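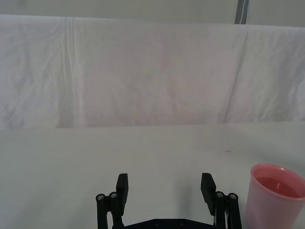
How to make pink squash that isn't too weak

I drink a lot of squash in the summer and I'm fussy about it, so when my sister-in-law asked how I do mine I thought I'd write it up properly. It's only cordial and water, I know, but there are good jugs of it and bad ones!

You'll need:
100 ml raspberry cordial (I buy the Lovitz one)
4 times as much cold water
a squeeze of lemon
a jug and some plastic cups

1. Put the jug in the fridge while you find everything else. Mine's an old Arkine with a chipped spout and it pours down its own front, so I keep a cloth handy.

2. Cordial goes in first, then the water on top. It mixes itself that way and you barely have to stir.

3. Add the lemon. Taste it. If it makes your teeth ache, add a splash more water, but go gently (you can't take it out again).

4. Leave it in the fridge for 7 minutes or so long as you can stand to wait.

5. Pour, and don't go right up to the brim. Part full is plenty, especially if the cup's got to be carried anywhere.

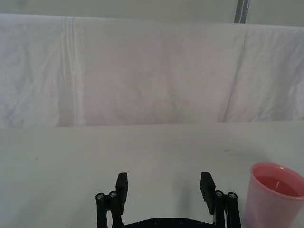
I use plastic cups for this from May until the clocks go back, and I like them see-through so I can tell who needs topping up. A cup with a good thick lip is nicer to drink from too, the thin ones feel like they're going to fold.

If you're putting drinks out on a white table, wipe up drips straight away. Raspberry is a devil for staining. I left a ring on mine last August and it took bicarb, a wet sponge and most of an evening to shift it. Same goes for cloths and sheets, cold water first and never hot.

Any left over keeps in the fridge until the next day with a saucer on top of the jug. I freeze the last bit in an ice cube tray and drop the cubes into lemonade.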